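Home Tickets Open Days Knowledge Base Log in

Ticket 577 – Folding cell, visitor demo
Site: Tullomham
Opened by: Jasmina Georgiou
Assigned to: Milovan Kelmendi
Status: Open

Need this looked at before the open day. The pink garment is the one giving us trouble. 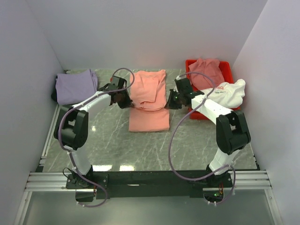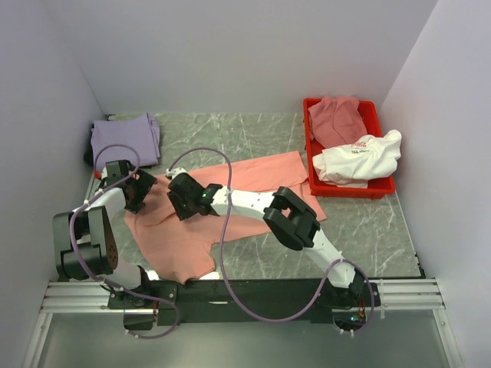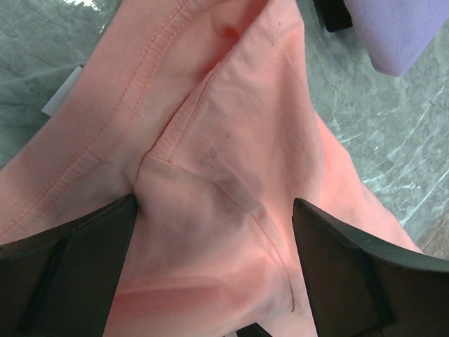
Run 7 stopped with a timeout on the right arm. Restarted from the panel – same message on the next run. Purple one gave no errors.

M. Kelmendi: Raised the timeout and reloaded the fold program. Please rerun with the pink one first.

J. Georgiou: Three runs, no timeout. The second fold is still slow, nearly a minute. Visitors will be standing there.

M. Kelmendi: Leave the speed alone for now. Matilde Garcia can talk through the wait. Will check the log again after the first group.

Contact Trekach Support | © 2019 Trekach | Back to top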